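The Landing Strip
Small-space notes, 2021-08-15

Keys. Always the keys. You're late, one shoe on, patting down yesterday's pants, and they're in the fridge door again.

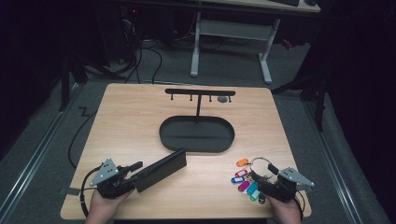
So this month, the spot by the door. Decorators call it a landing strip. One flat surface, one place for metal, one place for everything else that comes out of your pockets. Done.

We've been living with a black T-shaped stand, long oval tray at the bottom, crossbar up top, four little hooks. Grornby sells something close for $38.50, Udska has a taller one that wobbles. Get the squat kind. Weight low, hooks within easy reach, a rim on the tray so coins stay put.

Rules, quick:

Keys go on a hook. Not in the tray. Once keys go in the tray, recipts follow, then batteries, then you own a junk drawer with no drawer.

Color tags on everything. One for the front, one for the shed, one for the bike lock, and so on. Sayegh does plastic ones in a bag, far too many, split it with a neighbor. Write on the paper insert in pencil. Locks change.

Flat things in the tray. Phone, wallet, card case. Stacked is fine overnight.

Empty it once a week. Two minutes, tops.

Four hooks not enough? Probably too many keys. I had a ring from an apartment I left in November, two jobs ago, still hauling it around. Gone now. Pocket feels weird.

Rounded corners on the table are worth hunting for if your hallway is narrow, my hip says so. Atov has a small one in pale wood, ships flat, allow an evenning. Tighten the legs again after a week or it'll lean.

Next issue: shoes. Bring boots.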